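Workshop notebook – cloth folding project
November, student robotics club, bench log

In from 2 o'clock. Red and white cloth on the table again, both hand-held grippers charged, purple and white cloth as the test piece. Aim for today was to get through the second block of demonstrations for the Kusstead entry and sort out the labelling, which has slipped.

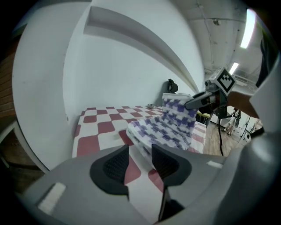
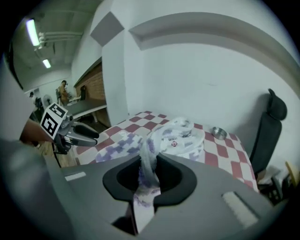
Folding table, both views from the hand-held grippers.

Task wording as it now stands in the rules: one cloth, put down crumpled, to end up folded in half and then in half again, with no corner more than 3 cm out. Two arms allowed. Time limit is 97 seconds, which was changed in the last rules update and is still wrong on our whiteboard. Please correct it if you are passing with a pen.

Target for the whole data set is 3,000 demonstrations before we freeze it. We are behind. At 60 a session we will not make it by hand-in unless we add evening sessions or drop one of the cloth types. My vote is to drop the thick tea towel. It needs a different grip width from everything else and the rules only say "a household cloth".

Session notes

First 20 minutes went on calibration. The marker on the left unit had been put back on slightly turned at some point and the pose estimate was off by a few degrees when the unit was tilted. At rest it looked fine, so the quick check at the start didn't catch it. Added a tilt step to the quick check: hold level, tilt left, tilt right, compare. Takes a minute. I have written it on the laminated sheet.

Anything recorded since the last full calibration needs looking at again. I have moved those runs to the folder called recheck. Don't train on it. If the offset is constant we can correct it in software and keep the lot, but I want to see the numbers from at least a few runs before deciding.

Then recording proper. Two people, one gripper each, swapping sides every 15 runs. Swapping matters more than I thought it would. Plots from the last block showed the right gripper always leading on the first lift, and the policy had learned to wait for it even when the left one was already nearer a corner.

Things that went wrong, for the log:

Dropped corners on the second fold. By then the cloth is four layers at the edge and the pads only get hold of the top two. Going in lower and flatter helps. Pressing down harder doesn't, the pad just pushes the tablecloth along with it and then everything on the table has moved.

Tablecloth creep in general. Clipped it under the table edge with the bulldog clips from the drawer. Better. Two of the clips are weak and want throwing away.

Cable on the right-hand unit. It pulls when you reach across. Whoever is on that side should stand half a step further back and let it hang.

6 runs thrown out. Four were dropped corners where the person then tidied up with a free hand, which makes the run useless. The other two were recording faults (file present, no pose stream). If you drop a corner, pick it up again with the gripper and carry on, recoveries are useful and we have hardly any.

Training

Ran the Hosoda baseline overnight on what we had up to the last session, not counting the recheck folder. It does the first fold well enough on the arms when the cloth starts fairly flat. From a proper crumple it goes for the middle of the heap, lifts, shakes a bit and puts it down again. I left it going for the full time limit and it did this over and over. More crumpled starts needed. Proposal: half of every block from now on starts from a crumple, where the cloth is picked up by the middle and dropped from elbow height. No arranging it afterwards.

Also tried a smaller image size to speed training up. Faster, but the corners get lost against the checks of the tablecloth. Went back to the full size. There is a case for a plain tablecloth, but the Kusstead notes say the table covering will be chosen on the day, so I would sooner have the checks in the data and a plain one as well. Somebody must have an old sheet.

Message came in from the Stollmont team asking whether we want to swap data before the competition. They have been using the same kind of gripper and have mostly towels and flannels. I am in favour, provided the formats match. Theirs stores gripper width in metres and ours in millimetres, so check that first – it cost us a whole evening last year.

Parts

Replacement finger pads ordered from Lisalov, one set. The present ones still grip, but the texture is wearing on the inside edge. When the new ones arrive, do not fit them in the middle of a block. Finish the block, change both units together, write it in here.

To do

Labels for today's runs (start type, cloth type, who led).
Look through recheck and plot the offset.
Plain sheet.
New bulldog clips.
Reply to Stollmont about units.
Whiteboard.

Packed up at half past five. Both units on charge, data copied to the big drive and the copy checked. Next block starts with the left unit leading.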